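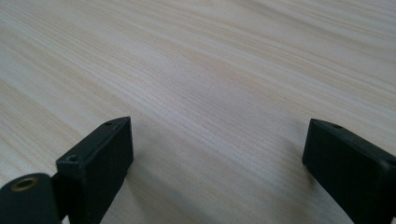
According to Virgil Gavrilă, a pale table shows its grain best in November, when the light is soft and there is little glare to contend with. He made the remark at the opening of the furniture display at Parnport, and several visitors have since written to agree with him. One added that she had always taken pale wood for a plain material until she sat down at a table with the lamp switched off.

Gallery > Furniture and Rooms > Tables > Light Wood Surfaces

Posted in November by Cornel Cozma

This page forms part of the Rarico gallery of domestic surfaces. The gallery records the ordinary furniture of homes, workshops and meeting rooms, with particular attention to tabletops, shelves and worktops. Visitors will find short notes with each picture. Fuller entries are held in the printed catalogue, which has 399 pages and may be consulted in the reading room at Parnport on request.

The present page is given to light wood. Tables of this colour were chosen for the Katiyar rooms when they were refitted, and they have remained in daily use for meetings, classes and repair work. The tone is a pale beige with a slight pink cast, and the lines of the grain cross the surface on a shallow diagonal. Bands of light tan lie between broader stripes that come close to white where the light is strongest. Towards the middle the lines bend a little, and it is this slight irregularity that visitors most often ask about.

Readers comparing surfaces should bear in mind that colour on a screen is seldom exact. A cream tone may look yellow on one display and grey on another. The reading room keeps five sample boards for this purpose, and staff will be pleased to bring them to the desk.

Grain is also affected by the position of the viewer. Seen from a low angle, the lines at the far side of a table draw together and soften, while those nearest the viewer appear wider and more distinct. 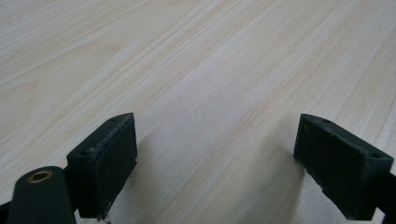 A matt surface is generally preferred for rooms in which people read or write for long periods. It may still carry a faint sheen where the light falls directly, but it does not throw a hard reflection into the eyes. The Katiyar rooms are lit from one side in the morning, and the tables there were placed with this in mind.

For daily care, the Testora handbook used by our staff advises a soft cloth, slightly damp, drawn along the lines of the grain and followed by a dry one. Polish is not used. Cups should be set down on a mat, and heavy items should be lifted and not dragged - small scratches across the grain are far more noticeable on a pale top than those that run with it. Tables are cleared at the end of each day and wiped before the rooms are locked.

The sample boards may be viewed between 8 and 5. Those wishing to borrow a board for a school or a local display should apply in writing to the reading room, giving the intended place of use and the length of the loan. Boards must be returned in their original sleeves.

Notes on darker woods and on painted tabletops are in preparation and will be added to this section of the gallery when the entries have been checked against the catalogue.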